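Notes on Moving a Household Into Smaller Quarters

14th February

The decision to leave the house on Whitelaw for an apartment was made in December, after the second increase in the heating bill. The new unit measures 287 square feet less than the old one. That figure does not sound severe until one begins to measure furniture. What follows is a record of how the work was arranged, set down for readers who have written to ask about it.

The first step was a floor plan drawn to scale on graph paper. Each large piece was cut from card and placed on the plan. The dining table did not fit in any position that allowed the oven door to open. It was sold through the notice board at Mirnari, the secondhand hall near the rail station, which charges a flat listing fee and asks that buyers collect within two days. The sideboard was given to a relative. The bookcases were kept, although one now stands in the hallway and reduces it to the width of a single person carrying a bag.

Books presented the greatest difficulty. Before the move there were 2000 volumes in the house, a total known only because the insurance form required it. The apartment will hold far fewer. Reference works that have not been opened in ten years were removed first, followed by duplicate copies. Novels were harder to judge — a good many were kept for reasons that would not survive close questioning.

Small belongings were treated last. It is advisable to sort them on a flat surface in good light, and to finish one group before beginning another. Items without a fixed place tend to travel from room to room, and they are packed in the wrong box as a result.

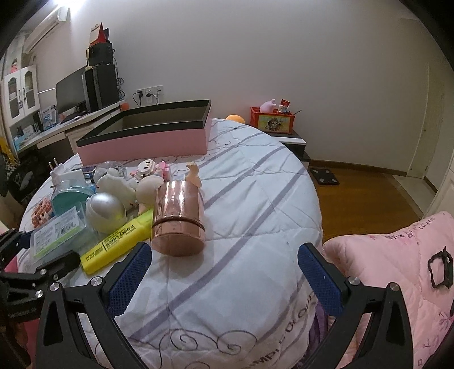 On the bed: rose-gold container, yellow highlighter, plush toy.

Storage outside the home was considered. The facility at Kudham quoted 300 dollars for the first quarter, with a deposit and a separate charge for the padlock. The offer was declined. Experience with an earlier storage unit, kept for far longer than intended, suggested that goods placed there are seldom visited and are paid for many times over.

The moving firm, Londodex, supplied cartons in two sizes. The smaller size should be used for books in every case. The crew arrived before the appointed hour and completed the loading by noon. One lamp was damaged, and the claim form was returned with a reply within the week.

Certain matters remain open. The curtains from the old house are too long for the new windows and have been pinned up for the present. The freezer has been placed on the enclosed balcony, subject to the approval of the building office, and a written answer is still awaited.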